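Clothing exchange extends hours at Helura Centre

04/11/2021

The Helura Neighbourhood Centre will extend the opening hours of its clothing exchange from December, following a year in which residents donated 2,516 garments to the program.

The exchange, which operates from the Centre's east hall, will open on four afternoons a week. Residents may bring clean clothing in good condition and take home the same number of items. People who have nothing to donate are also welcome and will not be asked to show proof of income.

Program coordinator Ustyna Bilyk said demand had grown most strongly for children's wear and winter coats.

"Families tell us their children outgrow a coat before it shows any sign of wear," Ms Bilyk said. "We would like those coats to stay in the neighbourhood."

The longer hours have been made possible by a grant of $3,000 from the Sernau Fund, which supports waste reduction projects in the district. The grant will also pay for clothing racks, a second-hand sewing machine and a series of free mending classes led by tailor Noémie Aubert. Classes will cover hems, buttons, zippers and the repair of knitwear. Places are limited and bookings can be made at the front desk.

The Centre reminds donors that shoes, pillows and electric blankets cannot be accepted. Bags should not be left at the door outside opening hours, as items damaged by rain must be thrown away.

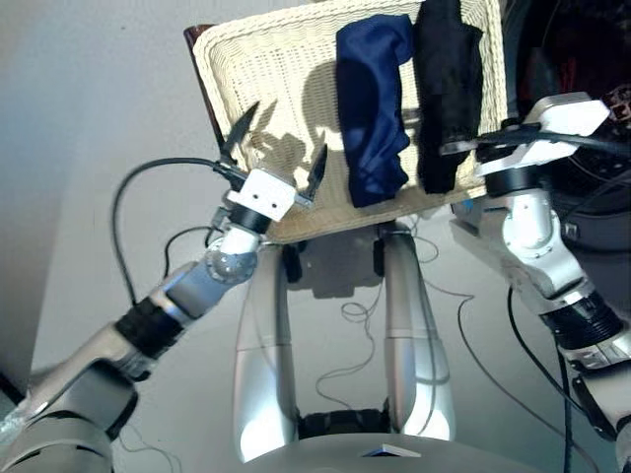 Clothing that has not been claimed after one season will be passed on to the Jeterum shelter. Enquiries about large donations, including those from schools and businesses, should be directed to Ms Bilyk at the Centre.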